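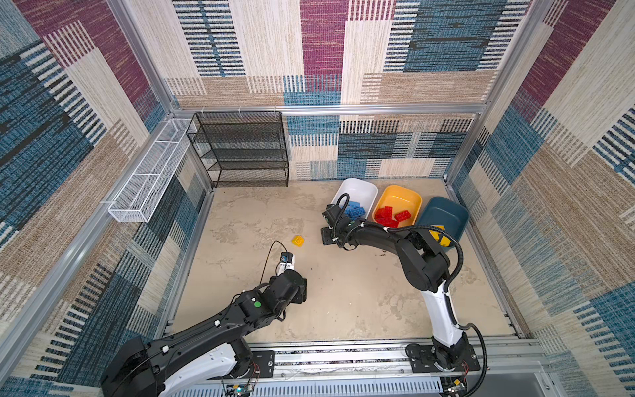 Lab Visit Notes: Two-Arm Sorting Cell at Hollenstein

Feb 21, 2020. Handout for students who came on the visit, and for those who missed it. Read it before you write your report.

What we went to see

The demonstration was run by Ida Janssen in the Vimis lab on the ground floor. The task is sorting toy bricks by color into three bins: blue bricks in the white bin, red in the yellow bin, yellow in the dark teal one. The bin colors are mismatched with the bricks on purpose, so a program that only matches brick to bin will fail.

The cell

Both arms stand on one aluminum rail along the front edge. Each ends in a gripper, one white and one black. The white one has a small camera at the wrist, with its cable looped back along the arm. Note the slack in that loop — a tight cable limits how far the wrist can turn, and Janssen said cables cause more stops than motors do.

The walls are covered with patterned fabric in blue, maroon and beige. The floor is pale, with gray marbling.

Points from the talk

Each run is limited to 30 seconds per brick. The lab had logged 67 runs that week before we arrived.

The arms share the space over the bins. Only one may enter it at a time, and the other has to wait. Most of the lost time comes from this waiting.

A brick lying studs up, well out on the open floor, is the easy case. Bricks close to a bin wall are harder, as the fingers need room on both sides.

Before any hand goes into the cell, both arms are parked and the power is cut. This rule has no exceptions.

For your report

Two pages, due in 8 days. Draw the cell from above and mark the area both arms can reach. Then propose a rule for who goes first, and say what happens if one arm drops a brick. The second visit, to Drulside, is in May. Sign-up is outside room 28.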